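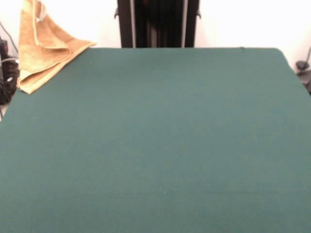

The Mastau felt top in dark green, with a folded towel in the corner.

Mastau felt top, large, dark green
Review by Latifa Sqalli, January 2020

I bought this felt top for folding clothes and for cutting out patterns, and I have used it for eight months. Before it I worked on a bare table, where everything slipped. A silk blouse was on its way to the floor before I had finished the first sleeve. My sister recommended me a rubber mat, but rubber has a smell which I do not like near clean linen, so I looked for felt.

There are not so many large ones. Vumville makes a grey one that is too narrow for a bed sheet, and the other models I found were really desk pads for a keyboard. The Mastau was the only one in a size I could use. I ordered it from Sokol, paid 40 pounds with the delivery, and it came rolled in a long carton. When I looked on the shop page it had 1,526 ratings, most of them good, and some very angry ones about the corners. I will come to the corners.

The first days

It must rest flat for a while before you use it. The instruction leaflet says one night. Mine needed three, with heavy books on the ends. During this time there was a light smell of wool and glue, and it left when I opened the window.

The surface is smooth and quite dense. You can press your thumb in it and the mark goes away. Cotton stays where you put it, and this is the main reason I am content. Bath towels also fold very well on it, because the bottom layer does not travel when you pull the top one over. With silk and with lining fabric the help is smaller, but still it is better than bare wood. 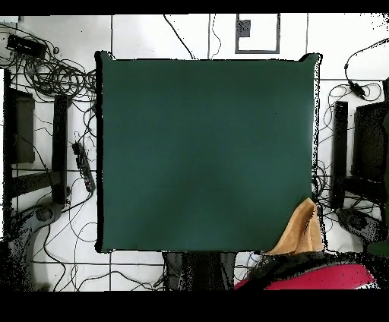

The colour needs some words. On the shop page it is a bright green like a billiard table. At home it is darker, and it goes towards blue. In the morning I see it as one even colour, and with a lamp from one side it can look a little patchy. I thought first that mine had a fault, and I wrote to the shop. They answered politely that felt has a direction, like velvet, and I should brush it all one way. I did so and it became better, but the patches did not leave completely. If you want a perfectly even colour, choose another material.

I like that light things show well on it. A tan towel, a white shirt, a pin that fell down, you find all of them at once. The bad side is that you find also each thread and each crumb. I clean it with a clothes brush after every use and with a sticky roller once a week. I do not recommend the vacuum cleaner without a soft head. I tried it, and the felt became hairy at one place near the side.

Corners and edges

The angry people are partly right. Corners can lift, and for folding this does not disturb me. For pattern cutting it does, when a long ruler must lie flat to the end. Steam from an iron, held above the felt and not on it, makes a corner quiet for some weeks. Then it starts again. I think a firmer edge would solve the problem, and for this price I would expect it.

The cut of the edges is clean, and until now I have not seen loose fibres there.
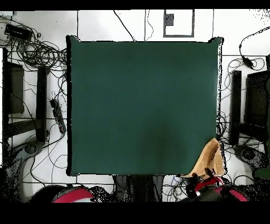

Please do not use it for ironing. It is not sold for this, but I have read questions about it from several buyers. Ordinary felt is not the same thing as an ironing blanket, and the glue does not like strong heat. Water is less dangerous. I spilled a cup of tea in March, pressed it out with a dry cloth and let it dry flat, and there is no mark that I can find. The felt weighs 600 grams per square metre according to the leaflet, so it drinks a lot before anything reaches the table.

A friend in Valetcombe uses the same one under jigsaw puzzles and she is more pleased than I am. The pieces turn over quietly and they do not slide. She rolls the whole top with the puzzle inside. I would not dare, but for her it works.

For me it is 8 out of 10. I take away one point for the corners and one for the photos on the shop page, which should show the real green. I would buy the same size again – in grey, if Mastau would make it.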